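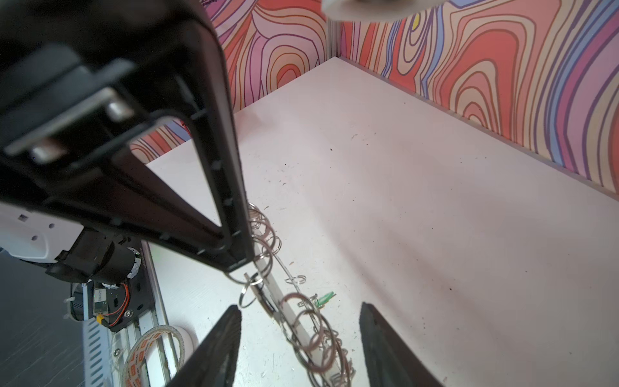

Figura 1. Pinza negra, cableado y perfil de aluminio.

El sombrero en los actos de corte: cómo se lee, cómo se hace y cómo se imita
Informe del proyecto de curso, módulo de Indumentaria y Protocolo

Presentación

Cuando tuvimos que elegir tema, Aslak Lie quería hablar de guantes y yo de sombreros, y estuvimos casi un mes dándole vueltas (con bastante café por medio) hasta que nuestro tutor, Andri Baumgartner, nos hizo la pregunta que nos hacía falta: de cuál de las dos cosas teníamos más material. La respuesta era el sombrero, y con mucha diferencia. La abuela de Aslak había guardado durante media vida la revista Grilside, una publicación de sociedad que dedicaba páginas y páginas a bodas, bautizos y carreras de caballos, y ahí estaba todo, ordenado en cajas de galletas.

El informe recoge lo que aprendimos mirando esas revistas, lo que nos contaron en el taller de sombrerería Ammann y lo que nos salió, mejor o peor, cuando intentamos hacer un tocado con nuestras propias manos.

El archivo

Trabajamos con 389 fichas. Cada una corresponde a una fotografía publicada en Grilside en la que aparece una invitada con la cabeza cubierta en un acto con presencia de alguna familia real. Apuntamos el tipo de acto, la hora si el texto la daba, la forma de la pieza, el ancho del ala y el lado hacia el que se inclinaba. Esto último fue idea de Aslak y al principio me pareció una manía, pero acabó siendo mi columna preferida de toda la tabla.

Dejamos fuera las tiaras, que tienen sus propias normas y habrían pedido otro trabajo entero. También descartamos las fotografías en las que la pieza quedaba tapada por otra persona, que eran más de las que nos habría gustado.

Los pies de foto de la revista sumaban una cantidad de adjetivos enorme – «delicioso», «atrevido», «impecable» – y muy poca información. Casi nunca se dice de qué material es el sombrero ni quién lo ha hecho, y en cambio se repite hasta el cansancio si combina con los zapatos. Lo comentamos con Andri y nos animó a incluirlo, porque también dice algo sobre quién leía aquello y qué esperaba encontrar.

Lo que vimos en las fichas

En los actos de mañana domina el ala ancha, y conforme avanza el día las piezas se hacen más pequeñas hasta que por la noche desaparecen. Esa costumbre la conocíamos por el manual de clase, pero es muy distinto leerla que verla repetida una caja tras otra. Las bodas son el terreno de los tocados altos, con pluma o lazo, y en los funerales vuelve la forma baja, pegada a la cabeza, a veces con velo corto.

La inclinación hacia la derecha es mucho más frecuente en nuestro archivo. En el taller nos explicaron que así lo enseñan ellos para las mujeres, y que además deja libre la mejilla izquierda para el beso de saludo, aunque la propia maestra sombrerera se reía al contarlo y nos pidió que no lo tomáramos como ley.

La visita al taller

En Ammann nos recibieron una tarde de julio, a las cinco, con un calor tremendo y la vaporera encendida. Vimos dar forma a un fieltro sobre horma de madera de la casa Humwood, que les surte desde hace años, y nos dejaron tocar la paja, el sinamay y la crin. Lo que más nos sorprendió fue el peso: un ala grandísima de sinamay casi no se nota en la mano. Preguntamos por el sistema de sujeción y resulta que cada clienta tiene el suyo, desde la goma escondida bajo el moño hasta la peineta cosida por dentro.

Nuestro tocado

Compramos 2 metros de cinta y una base de fieltro Ullex en color burdeos. La primera prueba se nos deformó con el vapor y la segunda quedó torcida (hacia la izquierda, para colmo). La tercera es la que entregamos. No está perfecta, el forro hace una arruga que no supimos quitar, pero se sostiene al caminar y al inclinar la cabeza, y la compañera que nos hizo de modelo la llevó puesta toda una mañana sin quejarse.

Sobre el texto de sala

El panel que acompaña al tocado en la muestra de fin de curso tenía un límite de 800 caracteres, y nuestra primera versión llegaba a 1395. Recortarla nos costó casi tanto como coser el forro. Se quedaron fuera la anécdota del beso y toda la parte de los zapatos a juego, así que las recuperamos para este informe, con permiso de Andri.

Pendiente

Nos gustaría volver a las cajas de la abuela de Aslak para mirar los sombreros de los niños, que aparecen en bastantes bautizos y que no fichamos. Las cajas siguen en su casa, en el armario del pasillo, y ella ya nos ha dicho que podemos pasar cuando queramos.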